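Review: Stasix Country Desk, annual subscription
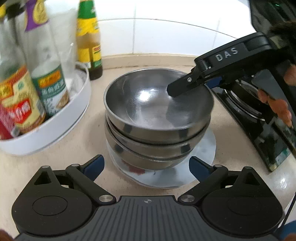 I write on trade between small island states and their larger neighbors, and I paid for a year of Stasix in March. It tracks treaties, tariff notices and ministerial statements, with 1,061 sources listed at sign-up.

Coverage of customs rules is good. Notices usually show up the same day, with the original text attached. Search is fast and the filters stay where you left them between visits.

Spanish and French material is weaker. Of the 29 governments I follow, six have only English summaries, and one summary of a fisheries agreement left out the clause on licensing – the part I needed. Support took three days to reply and sent me the full text.

I used Astmont before this. It has better maps but a poor archive. Stasix goes back further and exports cleanly to a spreadsheet.

I will renew for the archive. Anyone working mainly in Spanish should ask for a trial first.

16/06/2018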